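Old office Dell – keep it or bin it?
Posted in: Home & Money > Secondhand Buys

Picked this up from the Takel clearance for 60 quid and I can't decide if I've been daft. It's only for the kids' homework and my allotment spreadsheets.
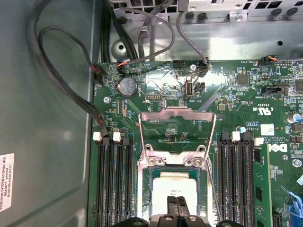
Side off. Green Dell board, Foxconn label on the case wall.

marrowfat44
Sixty's fine if it runs. I paid more than that for a printer from Timmermans and it hated me from day one.

Pellow_D
Disagree, sorry. Those old office towers eat electric. A little laptop from Riltia would pay for itself in a couple of winters.

marrowfat44
A couple of winters? For an hour of homework a night? Come off it.

Pellow_D
Mine was left on all day, to be fair. Still think it adds up.

tansy_lane (original poster)
Ours goes off at the wall at bedtime – I'm strict about that. Cheapest laptop I found in Detisley was roughly 566 and I haven't got that before November.

gorsebush
Keep it. Spend a bit on a decent chair instead, the kids will moan less. And don't buy a desk new, the tip shop does them for next to nothing.

Pellow_D
Chair I'll agree with. Tip shop desks wobble.

gorsebush
Folded beer mat under the leg, same as the pub.

tansy_lane (original poster)
Right, keeping it then. Does anyone know if the tip shop's open past four?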